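How to Run a Movie Night for a Crowd (Without Renting a Theater)

Posted 2024-01-19

I have put on a lot of movie nights in borrowed rooms, and I still get a little giddy when the lights go down. If you have ever thought about doing one for your block, your school or your club, please do it! It takes a free afternoon of setup, some patience with cables, and a film you love enough to watch with strangers.

Pick the film first

Start with the movie and let the rest of the plan follow. A two-and-a-half-hour epic needs an intermission and soft chairs. A 90-minute comedy can survive folding chairs and a squeaky floor. For our December show at Saltside we ran a short feature called Fakir, a desert adventure with hardly any dialogue in the first half hour, and it played beautifully to a mixed crowd because the little kids weren't lost and the grandparents didn't have to strain to hear.

Watch the whole thing yourself before you commit, even if you've seen it ten times. You'll be amazed at what you forgot was in there.

Get the license

Owning a disc or paying for a streaming account doesn't give you the right to show a film to the public. You need a public performance license, and for older or independent titles it is often cheaper than people expect. Find out who distributes the film and write to them with four things:

The title and the format you want to show
The date and the address
How many seats you have
Whether you are charging admission

We paid 300 dollars for Fakir. Ask at least six weeks ahead. Small distributors are lovely to deal with but they may have one person answering the mail, and you can't print a poster until you hear back.

Measure the room

Go in with a tape measure at the same time of day as your show. Check where the sun comes in, where the outlets are, and how far the projector can sit from the screen. Then look up the throw ratio in the projector's manual. Multiply that ratio by the width of your screen and you have the distance you need. A ratio of 1.5 and a screen ten feet wide means the projector sits 15 feet back.

Put the bottom of the picture at least four feet off the floor. Go higher if the ceiling lets you! The people in the back row will be looking over a lot of heads.

Keep the food simple

Popcorn, one salty thing, one sweet thing, water and something hot if it's winter. Use paper cups and paper bags, and skip anything in crinkly plastic (you will hear every single wrapper during the quiet parts). Set the table up near the door so latecomers can grab something and not walk in front of the screen.
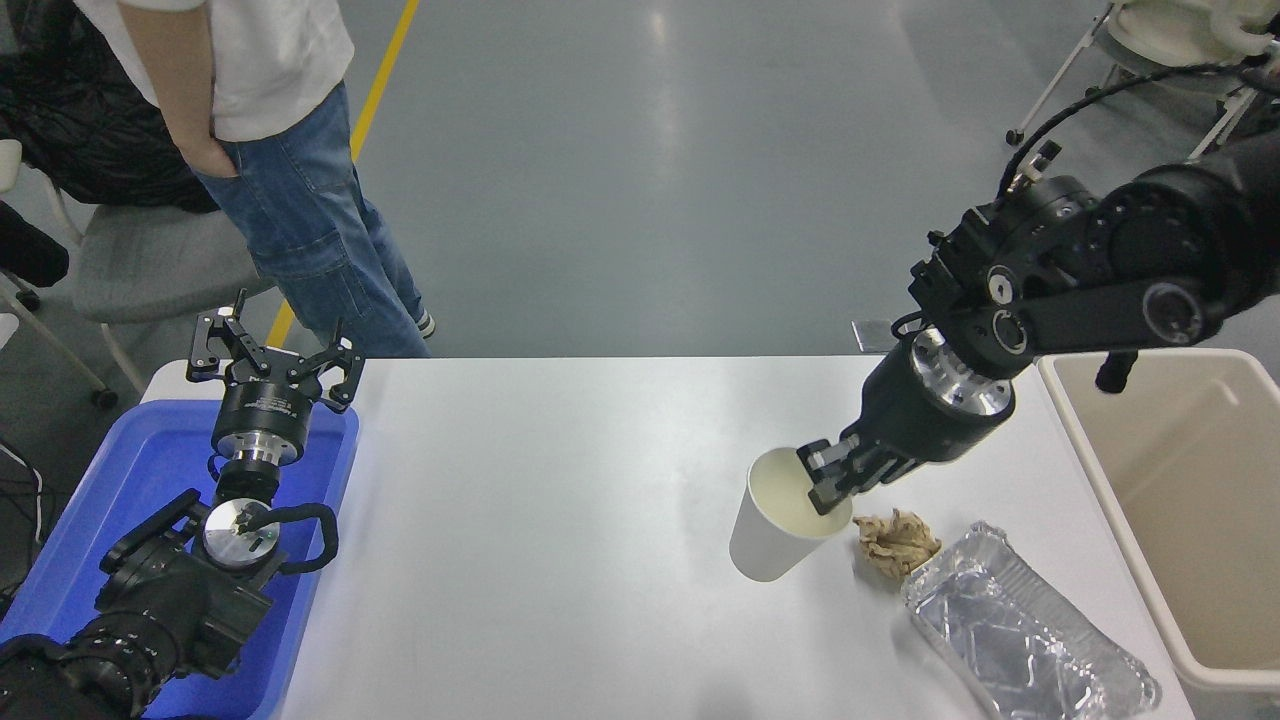

A paper cup on a white tabletop.

Open the snack table half an hour before the film and close it when the lights go down. If you're having an intermission, open it again then, and give people a full 15 minutes. Ten is never enough once there's a line for the bathroom.

Sound matters more than picture

People forgive a slightly dim picture. They don't forgive mumbling. Borrow two powered speakers, stand them on either side of the screen at ear height or a bit above, and run a real cable from the player. Bluetooth can lag, and once you notice lips out of sync you'll never stop noticing.

Play the quietest dialogue scene in the film and walk to the back corner. Can you follow every word? Now play the loudest scene and stand in the front row. Somewhere between those two is your volume. Remember that a full room soaks up sound, so nudge it up a notch once everybody's seated.

Turn on the captions if you have them. We do it at every show now and I'd never go back.

Do a full rehearsal

The night before, or that morning at the latest, run the actual file or disc on the actual player. Turn off sleep mode, notifications and automatic updates. Set the projector to its cinema or movie preset, and turn off any motion smoothing. Bring a spare HDMI cable, a spare extension cord and gaffer tape for every cord that crosses a walkway.

On the night

Have someone at the door, someone on lights and someone sitting by the player. Start with a short, five to ten minutes long, so the stragglers can settle in. We opened with a cartoon called Brarnari and the kids were still humming the tune on the way out.

Say a quick hello, point out the exits, thank whoever lent you the room, and get out of the way of the movie.

Leave the lights low through the credits. Some of us like to read them.

Next up: building a folding screen frame from pipe and blackout cloth.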